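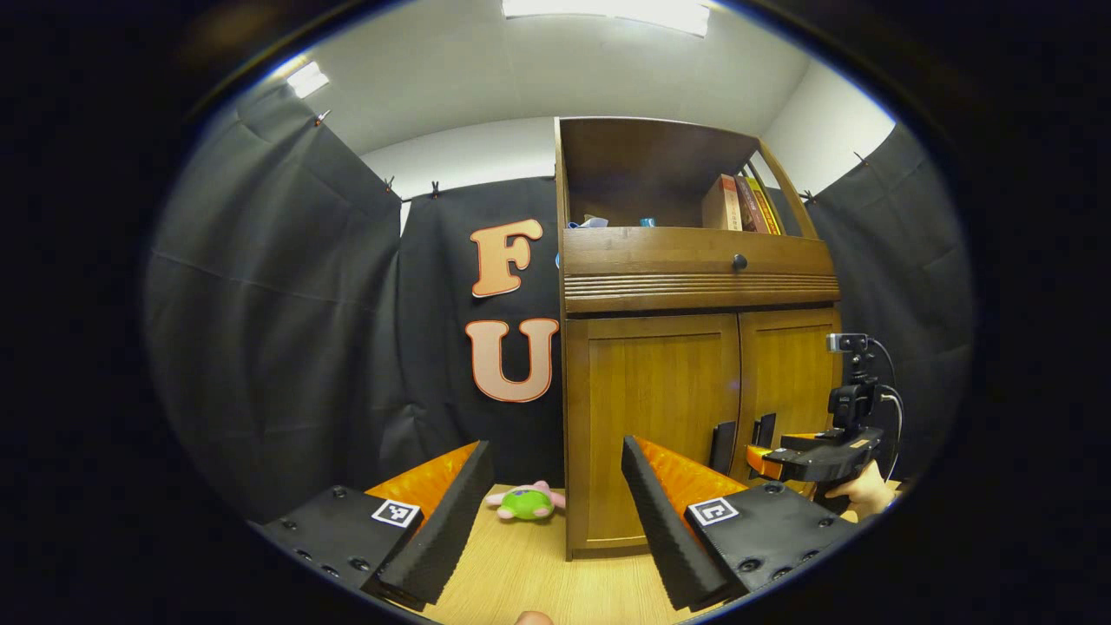 Fig. 1. Bench view from one unit, fingers open, with the soft toy ahead.

Handout 5: Comparing hand-held grippers
Manipulation Laboratory, Skaltthorpe
Notes by Marina Andreadis, revised 7 Jan 2019

Read this before the bench session. Bring a printed copy of the record sheet and a pencil. The session lasts the whole afternoon, and each pair will have time for both sets of finger pads if the rig is set up promptly.

1. Purpose

You will compare two kinds of finger pad on the same hand-held gripper body. The first is the foam pad with the orange ribbed backing, as in Fig. 1. The second is the plain Limar pad, moulded in one piece. The question is which pad gives the more dependable grasp on soft objects, and what you give up to get it on hard ones.

You are also asked to say something about the camera. A gripper that holds well but hides its own fingertips from the lens is of little use for recording demonstrations. Keep the two judgements apart in your report. Last year several reports mixed them up, and it was not possible to tell whether a grasp had failed or the marker had simply not been read.

2. Background

In the lectures we treated a finger as a rigid body with one point of contact. Soft pads do not behave like that. The contact spreads over a patch, the patch grows as you squeeze, and the force at any one point in it falls. For a plush object both sides deform, so there are two springs in series and the softer one takes most of the movement. You will feel this in the trigger. With a plush toy the fingers keep closing well after the first touch.

A ridged surface helps when the object is fabric, as the pile catches on the ridges. On a smooth hard object the ridges reduce the area in contact and may make things worse. Work out before the session which way you expect the result to go for each object on the list, and write it down.

The square marker on each finger base gives the opening between the fingers. The software finds both markers, works out their positions relative to the lens, and takes the distance. If either marker is lost, the opening is not reported for that interval and the log shows a blank. Do not fill blanks by hand.

Note how wide the lens is. Straight edges away from the middle come out curved, and the corners of the picture are dark. The calibration file deals with the curvature. It does nothing for the dark corners, so an object placed far out to one side may be hard to make out even though it is within reach.

3. Equipment

Two hand-held grippers, left and right, each with camera and cable
One set of foam pads and one set of Limar pads per gripper
Akbari controller box and its power lead
Laptop with the logging program
Tray of test objects
Hex key for the finger bases
Black drapes and clips

The drapes stay up for the whole session. If one comes loose, stop and clip it back before going on, or your lighting will differ between runs. The ceiling lights stay on.

4. Setting up

4.1 Fit the foam pads first. Tighten the screws on the base until they stop, and no further. The bases are plastic and the threads strip.

4.2 Check that both markers are clean and flat. A lifted corner shifts the reading.

4.3 Plug the camera cables into the Akbari box before switching it on. Let the cable hang in a loose loop down the side of the gripper. If it is pulled tight it drags on your wrist and you will see this in the trace.

4.4 Start the logging program and open and close the fingers fully, slowly. The opening should follow your hand without jumps. If it jumps, call Marek Hrubý before you change any settings.

4.5 Put the first object on the table a short distance ahead of the fingers. Leave it lying however it falls. Do not stand it up to make the grasp easier.

5. Procedure

Each pair makes 15 grasps per object per pad, and swaps operator after every object. A single grasp goes as follows.

Start with the fingers fully open. Move forward until the object is between the pads. Close until you feel contact, then a little more. Lift, hold for 5 seconds, and put the object down. Open fully and move back to the start.

Score the grasp as held, slipped or missed. Slipped means the object left the table and moved between the pads or dropped before the hold was over. Missed means it never left the table. If you are unsure, score it as slipped and add a note.

Then repeat with the other gripper. Left-handed students should still begin with the left unit so that the order is the same for everyone.

Keep your own fingers clear of the markers. A fingertip showing low down between the bases does no harm, but a thumb over a marker will spoil the run.

6. Results from the trial session

Marek and I ran the procedure before term with the Watent firmware. The log holds 472 grasps over the full tray of objects, both pads. Of these, 25 were thrown out for a lost marker. Most of the losses came near full closure, when the soft object bulged up in front of one base.

The full table is on the course page. Do not copy from it. It is there so that you can check your own numbers are not wildly off.

7. Points for the report

State what you expected and what you found. Give the scores for each object separately before you give any total.

Plot the opening against time for one held grasp and one slipped grasp on the same object. Mark first contact on both.

Say whether the operator made a difference. If one of you scored much better than the other, the pad comparison needs to be done within each operator.

Comment on the grip force. We do not measure it. Explain what can be inferred from the opening alone and what can't.

Reports are limited to four pages without plots. Hand them in at the lab office or upload them as a PDF. The raw log goes in with the report, unedited.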